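Spent the afternoon sorting pencil cases. Posting the notes before I forget how I did it.

1/ We had 13 of them in one drawer at Bunlow, the after-school club I help run. Some had pens in them, most had shavings and one dead glue stick.

2/ Emptied everything onto an old towel first. It took 20 minutes to test the pens. Santeri Kokkonen did the scribbling and I did the throwing out.

3/ The hard plastic ones clean up fine with dish soap and an old toothbrush. Graphite sits in the corners by the hinge, so go there first. Ink stains inside the lid mostly stay – I stopped after one try.

4/ Let them dry open. I closed one too early last December and it smelled until spring.

5/ Sorting is by color now. Pink is for colored pencils, blue is for pens and markers, white is for rulers, erasers and whatever else. We tried names on them last year and the kids swapped anyway.

6/ Storage: a small pine shelf with two tiers. Cases stand upright on it. In the drawer they were stacked flat and everyone dug for the bottom one.

7/ Teemu Lappalainen asked why I don't just use one big box. We had one. It held roughly 300 pencils and the sharp ones always ended up in the same corner as somebody's hand.

8/ Still to do: blue ones go up next, then I need labels that survive washing. The paper ones curl. If you have a brand that holds up, tell me.

9/ Where it stands now. I like the flowers in the wire basket over the shelf, so those are staying.

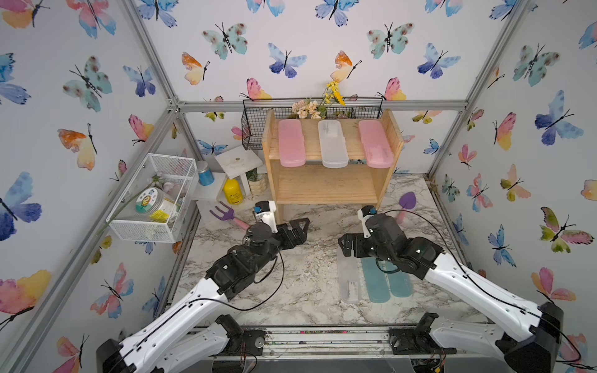 Pink, white, pink on the top tier. Lower one still empty.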